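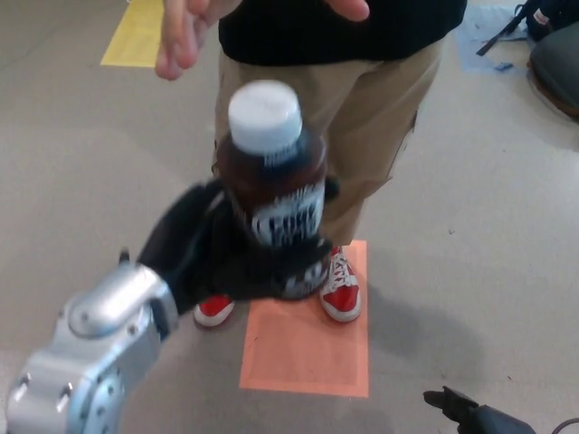

Fig. 1. Drink bottle, screw cap, wrap-round label.

Unit 9: Deposit return and the single-use bottle

9.1 Terms
A deposit return scheme adds a refundable sum to the shelf price of a drink. The sum is paid back when the empty container reaches a return point. The return rate is containers returned divided by containers sold over the same period. It must not be confused with the recycling rate, which is measured by weight after sorting and washing.

9.2 Stocks and flows
At any time a certain number of containers is held in homes, bags and bins. A new scheme therefore shows a low return rate in its opening months, even where people are taking part. In the Soswood exercise the shops sell 3228 containers in April and take back 700. The apparent rate is just under 22 per cent. Do not treat it as a steady-state figure.

9.3 Scope
Scope rules are written by material, volume and contents. Dairy drinks are often left out, on the grounds that residue sours in storage and soils other material. The Cliltmont worksheet keeps them in scope and charges a higher handling fee to the producer. Work through both cases and note where the cost falls.
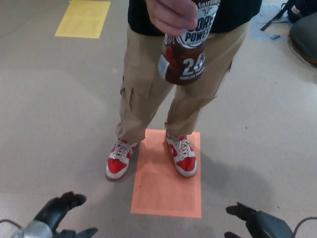 One student on the Skiltavier module objected that a handling fee set by contents cannot be applied at the return point, where all that is read is the barcode. The objection is partly correct. The fee has to be tied to the product register, and the register must be updated before new stock goes on sale.

9.4 Unclaimed deposits
Deposits not claimed may be kept by the operator, passed to the state or held in a separate fund. Where the operator keeps them, a falling return rate raises its income. Question 2 on the sheet deals with this. Show the working for each option.

Comments

tandem_b: In 9.2, should the April sales include multipacks as one item or by container?

Reply from the module page: By container. The sheet has been corrected.

oldmill: The Escobar reading for 9.4 is missing from the list.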